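ホーム　館報　インタビュー　催し案内　アクセス

当サイトでは利便性向上のためクッキーを使用しています。閲覧を続けられる場合、使用に同意いただいたものとみなします。［同意する］

館報インタビュー
ホマンウッド食文化資料室　ラシド・ラガブ室長に聞く

ホマンウッド食文化資料室は、家庭で書き継がれた献立帳や買い物の控えを収集している。所蔵は現在400点を数える。室長のラシド・ラガブ氏に、収集の経緯と今後の方針を伺った。

資料室の出発点は、ザンポート地区の旧家から寄贈された2冊の帳面であった。「料理書は図書館に残りますが、家の台所で書かれたものは代替わりの際に処分されることが多いのです。最初の帳面には、来客の日の献立と、その費用が細かく記されていました」と氏は振り返る。

整理を担当するのは、タム・カオ氏とクック・オン氏である。紙の傷みが進んだものは複製を作成し、原本は閲覧に供していない。目録には料理名のほか、食材の呼び名を書き手の表記のまま採録する。「同じ野菜でも、家によって書き方が異なります。統一すれば検索は容易になりますが、元の表記は必ず併記するよう定めました」。

聞き取り調査も並行して進めており、昨年度は30世帯の協力を得た。調査員は帳面を前に、当時の食卓の様子を尋ねる。記憶が帳面の記述と食い違う場合も訂正は行わず、双方を記録に残すという。

果物に関する記述は、とりわけ見落とされやすい。「果物は料理として数えられず、献立欄の外に小さく書かれています。贈答の控えと照合して、初めて品名が判明した例もあります」とラガブ氏は説明する。
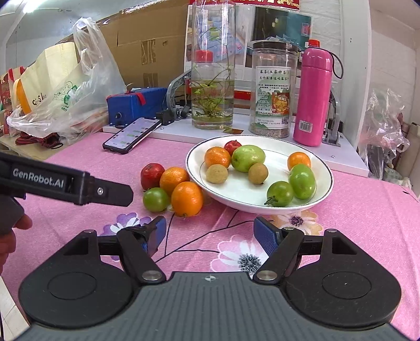 今後の公開計画

資料室では3月より、目録の一部を館内の端末で公開する。初回の対象は40点で、いずれも寄贈者の了承を得たものに限られる。氏名や住所の記載がある頁は、当面公開を見合わせる。

「研究者に限らず、ご自宅の帳面をどう保管すべきか迷っておられる方にもご相談いただきたい」とラガブ氏は述べた。寄贈および複製の相談は、資料室の窓口で受け付けている。

お問い合わせ　｜　© ホマンウッド食文化資料室　｜　ページの先頭へ戻る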